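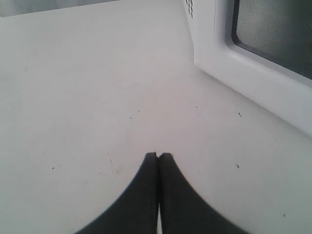

The white microwave and its stretch of white counter, Flustcombe break room.

Part-time kitchen keeper wanted, Mendemard, Flustcombe office

There are 56 of us on this floor and one microwave. You can probably write the rest of this ad yourself, but we'll go on.

We need a person to look after the break room for nine hours a week, mornings preferred. The counter gets wiped, the microwave gets cleaned inside and out (yes, the ceiling of it too, where the soup goes), and the fridge gets emptied of anything that has been in there since March. You will also restock coffee, run the dishwasher, and label things. The labels will be ignored. Please keep making them.

You should be comfortable throwing out a stranger's lasagna. Experience in a cafe, school kitchen or large family is welcome, and so is none at all. We supply gloves, cloths and a spray that smells like a lemon's distant cousin.

Pay is $181 a week, plus lunch, which you may heat up before anyone else gets in line. The contract runs five months and may be extended if we all behave.

To apply, send a few lines about yourself to Morag Pringle at the front desk by September 19, 2026. No cover letter needed. Do tell her your views on reheating fish at work, as she has strong ones.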